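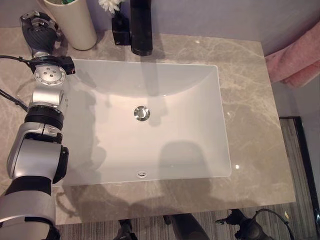

**Budgeting for a second arm – hand or plain gripper?**

**basinwrangler** – 15 April 2019

Hello all! We've finally been told there's money for the next stage of our bathroom tidying project at Faratthorpe and I'm far too excited to think straight, so I'd love a sanity check before the order goes in.

The job is small stuff at a washbasin: cups, toothbrushes, a towel if we get brave. Picking up a cup next to a tap is a much meaner job than it sounds. You've got a hard counter underneath, a wall behind and a big hole in the middle where things can fall.

The choice as I see it:

- a second Verkell hand with proper fingers, to match what we've got
- a Thibodeau two-finger gripper, far cheaper, and spend the rest on spares and a better wrist sensor

The quotes are in and the hand costs more than the gripper, its mount and a full set of spare fingertips put together. I'm leaning towards the hand anyway. Talk me out of it?

---

**plumbline_pete**

Happy to! Buy the gripper. Most of what you've listed is a cup or something thin and straight, and two fingers will do both all day long. We had a fingered hand for a year and it spent 40 days of that at the maker's being mended.

Put the savings into cables and cable clips. I'm serious. Budget for at least two spare wrist cables, and get them in the first order – ours took until September to turn up.

---

**softgrasp**

Disagree with Pete, sorry! A cup on its own is easy. A cup with a vase and a tap for neighbours is where fingers earn their keep, as you can come in from the side and curl round. With a two-finger gripper you need room for both jaws to open, and bathroom counters never have it.

And towels. Please don't try towels with hard flat jaws.

---

**plumbline_pete**

You can buy narrow jaws, you know. Soft pads too.

---

**softgrasp**

You can, and then you've bought three sets of jaws and a changer, and where has the saving gone? :)

---

**ledgerline**

Money person here (I do the equipment plans for our lab). Whichever you pick, ask for these as separate lines on the quote:

1. Delivery and insurance
2. The mounting plate – Flevard charged us 189 for ours and it wasn't in the first quote
3. Service after the first year
4. Training, if you want any

Ours came to 839 in extras that we hadn't planned for. Not a disaster, but it was our whole budget for bits and pieces.

Also, do you have a practice counter? A cheap basin and a length of worktop on a frame is a lovely thing to own. Marble is unforgiving if you drop a wrist on it.

---

**basinwrangler**

This is brilliant, thank you! No practice counter yet, and now I want one badly. I hadn't asked about the mounting plate either, so that email goes off tonight.

Softgrasp, how do you get on with shiny things? The chrome worries me more than the grasping does. Our depth readings go a bit wild near the drain.

---

**softgrasp**

Same with us. A second camera at a different angle helped loads, so I'd put one on the list before any sort of hand. A matte black tap isn't always kinder, by the way – ours simply vanished from the depth picture in poor light.

---

**plumbline_pete**

On that we agree. Camera first!

I still say gripper. Could you borrow one? Thibodeau lent us theirs for a fortnight and only asked us to pay the postage.

---

**basinwrangler**

Ooh, I didn't know they did loans. Right, new plan: camera and practice counter go on this order, I ask for a loan gripper, and the hand waits until we've had a proper go with it. I'll post the cup results in this thread, drops and all.

---

**ledgerline**

Check who pays if you break it.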